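Budgeting for a pair of hand-held grippers

Start with the pair and leave the extras until later. At Rastari we priced four sets before settling, and the quotes only made sense once each was split into the same lines.

1. Write down the grippers, spare jaw pads and cables separately.
2. Add 325 for printed markers and cubes if the seller leaves them out. Clutari does.
3. Allow 89 per pair for spares in the first year.
4. Ask about delivery time. Ours was five weeks.

Props are the line most people forget. Set aside a small sum for them and buy locally – postage on cheap items soon adds up. Choose shapes that differ, such as a narrow-necked bottle shape, a faceted cup and a can with a cap, and try the jaws on each before ordering a second pair. Keep receipts for props in the same folder as the gripper invoice.

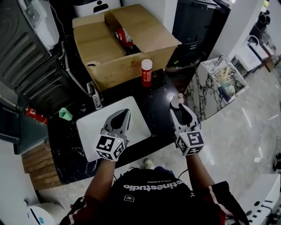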